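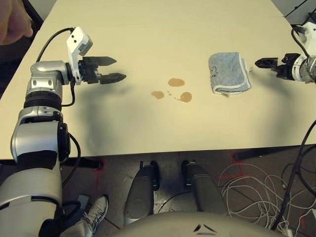 Preltoldale, July 2023

Troner Launches a Hand Towel That Wants to Be Folded

Hi, I'm Kojo Sowah, and I run Troner, a small towel company in Preltoldale. I don't usually write these announcements myself, but I've been thinking about terry cloth pretty much nonstop since January, so it seemed wrong to hand this one off!

Today we're adding a new hand towel to our line. It's called the Osei, it comes in light blue with white piping, and it's in stores and on our website this week.

The whole thing started with a complaint. A customer wrote to say our old towels were lovely to dry your hands on and a pain to put away (her word was ruder than pain). The edges rolled, the corners never met, and the stack in her closet kept sliding over. I went home, folded a few of my own, and yep, she was right.

So I took it to Pui-shan Chiu, our head of design, and we got to work. We went through 11 versions of the border alone. One was so stiff it practically stood up by itself. Another looked great until we washed it four times and it puckered like a raisin. The piping we ended up with is softer and a little narrower, and it gives you a line to match up when you bring the edges together.

"I fold towels badly and I always have," says Pui-shan. "I wanted one that would come out as a decent rectangle even when I'm half watching TV."

We also sent early towels to 196 households and asked them to live with them for a while. Most of the notes we got back were about the loops, which people wanted thicker, so we made them thicker. A few folks asked for a hanging loop too. We're still arguing about that one around the office, and I'm on the pro-loop side, for what it's worth.

The Osei sells for $14, or in a set of four if you're stocking a guest bathroom. Machine wash warm, tumble dry low, and please skip the fabric softener, it makes the terry less thirsty.

Our friends at the Sedo home store are carrying it first, and they've set aside a shelf by the front door, so stop in and give one a squeeze.

Store owners who'd like a sample can write to me or Pui-shan through the Troner website. I answer my own mail, usually in the morning with coffee.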